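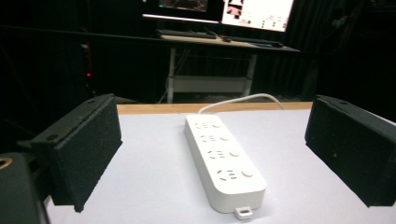

Preparing a Gag Strip for a Magazine Reader Page

Reader pages in comics magazines print small, on rough paper, and usually in one color. Artwork that looks clean on a screen can fill in or break up when it gets there. The steps below cover a vertical strip drawn on paper and sent in as a scan. The measurements are the ones used for the reader page of Skornura; check the entry sheet if you are sending work somewhere else.

What you need

Smooth white drawing paper
A hard pencil and a soft eraser
Waterproof black ink or pigment pens, one thin and one thick
A steel ruler
A flatbed scanner
Any image editor with layers and a levels control

Step 1. Rule the borders

The printed strip is 90 mm wide and 155 mm tall. Draw it at twice that size. Rule the outer border first, then divide the height into equal panels. Leave a wider gap between panels than feels right, as the gaps shrink along with the drawing.

Mark a second line in light pencil 5 mm inside the outer border. Lettering and faces stay inside this line. Backgrounds may run up to the border.

Step 2. Letter before you draw

Pencil the dialogue into each panel before any figures. Draw the balloon around the words, then fit the figures into what is left. If the words take up more than half of a panel, cut words. Capital letters should be no less than 2 mm tall in print, so letter at double that height on the drawing.

If the strip will also run in translation, leave extra room in every balloon. Vertical Japanese text needs a tall balloon and English needs a wide one. An oval slightly taller than it is wide can be made to work for either.

Step 3. Ink

Ink the balloons and lettering first, then the figures, then the backgrounds. Use the thick pen for outlines of figures and the thin pen for folds, hair and objects. Do not use gray markers. Gray is converted to dots in print, and uneven gray turns to dirt.

Fill solid blacks last. Let the page dry fully before erasing, and erase in one direction.

Step 4. Scan

Clean the glass. Scan in grayscale at the resolution given on the entry sheet. Do not scan as a color photograph, and turn off automatic sharpening. Save the raw scan without compression and keep it untouched. Work on a copy.

Step 5. Clean up

Open levels. Move the white point until the paper tone is gone and the black point until the solids are even. Stop when the thinnest lines begin to break, then back off a little. Remove dust on a separate layer. Convert to black and white only at the end, and view the result at full size before saving.

Step 6. Test print

Print one copy at final size on cheap paper and read it at arm's length. Check the following:

Small letters such as a and e are still open
Hatching has not closed up into black
Panel borders are straight and the same weight
No balloon tail points at the wrong speaker

Fix problems in the working copy and print again.

Step 7. Name and send the file

Use your surname, the strip title and the month, with no spaces: Wyss_Otaslow_December. Put your pen name in the message, spelled the way it should be printed. Do not write it on the artwork unless the entry sheet asks for a signature.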